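We use cookies to remember your place in the book. Accept | Manage settings

Chapter 4
Looking After One Arm

I spent my first month at Skondska wiping things. I'd come to learn robots, and Ro-un Heo handed me a cloth and pointed at the bench! I was a bit put out – but by February I could tell you more about that arm than people who had been programming it for a year.

So this chapter stays with a single cell: one arm, one table, one bin, and the desk you run it from. We'll start with the base, where the bolts and connectors live, and then follow the cables upwards joint by joint, looking for rubbing and tight bends (give them more slack at the elbow than you think they need). After that comes the bin position, which we'll check and teach again from scratch.

Our logbook had reached 2,729 cycles before I noticed the first scuffed cable, and I'd walked past it every morning. Section 4.2 has the inspection sheet I wrote afterwards, all 21 lines of it.

Have a good look at the cell before you read on, and jot down where you'd begin. Keep the note – you'll want it for the exercise on cable runs.
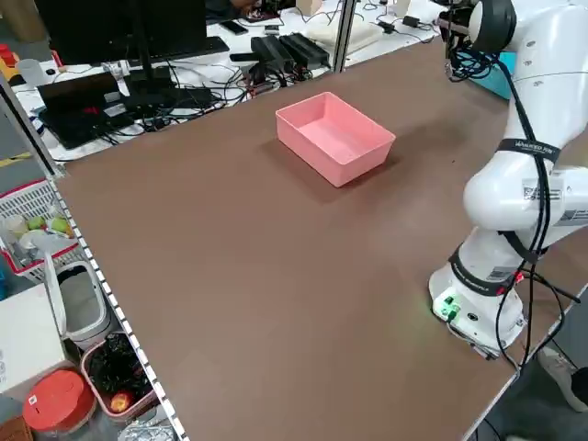

Page last changed: February, 10.40 am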